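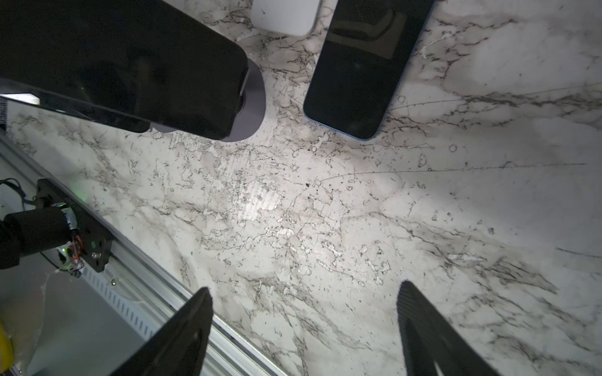 Page last changed: February, by Jozefína Hrubý

Where the phones sleep

In many homes I visit, the kitchen counter has become the place where telephones live. People come in, they put down the keys, they put down the phone, and from this moment the stone belongs to the phone. I want to argue that this is a bad habit for the counter and for the cook, but a good habit for the family, and that we must decide which of the two matters more.

I will start with the stone. Marble is a soft material, even if it looks so strong. When we moved to our flat in Ukutari, I was proud of the white marble with its gray and black veins, and I believed the man in the shop, who told me it would last longer than me. Maybe it will. But marble remembers everything. A glass with lemon juice leaves a ring, a wet tin leaves a ring, and you cannot wipe these rings away with a cloth, I have tried for years. The small round marks on a counter like this are a kind of diary which you did not want to write. I have read advice to polish them out with powder. My neighbour did it, and now she has a shiny place where before she had a dull one.

So, if the stone is so delicate, a phone is perhaps the kindest thing that can lie on it. It does not drip and it is not sour. Two phones lying side by side, with dark screens, do less harm than one half of a lemon. This I must admit to my husband, who has been saying it for a long time.

My problem is with the cooking. A counter is a working surface. I roll dough on it, and for dough I need width. When I start, I must first move one phone, then the other phone, then the round charging thing, and then some small white object which belongs to somebody and which I should not throw out. By the time I have finished moving, the butter is soft. After that my hands are full of flour and a phone rings, and of course I pick it up. I have cleaned flour from the little holes of a phone with a toothpick, and it took me 15 minutes, and the sound was never the same.

There is also the question of how clean they are. We take the phone on the bus, to the toilet, to the waiting room at the doctor. We would not put our shoes on the place where we cut bread. I wash my hands before cooking, like my mother taught me, and then I touch the same glass I touched at the tram stop. I am not a nervous person about dirt, but I find this strange.

And still I do not want to send the phones away to the bedrooms. My friend in Cordeiro did exactly that. She bought a shelf for the hallway, with hooks and a small drawer, and nobody used it. In one month all the phones were in the beds, under the pillows, and her son was awake at midnight with a blue face. On the counter, at least, a phone is in the open. The screen is dark, everyone can see that it is dark, and if it lights up during supper, everyone knows whose it is.

For this reason I propose a border. In our kitchen it is the corner furthest from the stove, and it is not larger than a dinner plate and a half. The charger stays there and does not travel. Phones may sleep there from 7 in the evening, when the cooking is finished and the surface is dry. In the morning they leave before breakfast. What lies outside the border I am allowed to put in the bread basket, and I do.

My husband thinks that a plate and a half is too small for a family with modern telephones. Perhaps he is right, they become bigger every time. But the counter does not become bigger, and I am still the one who rolls the dough.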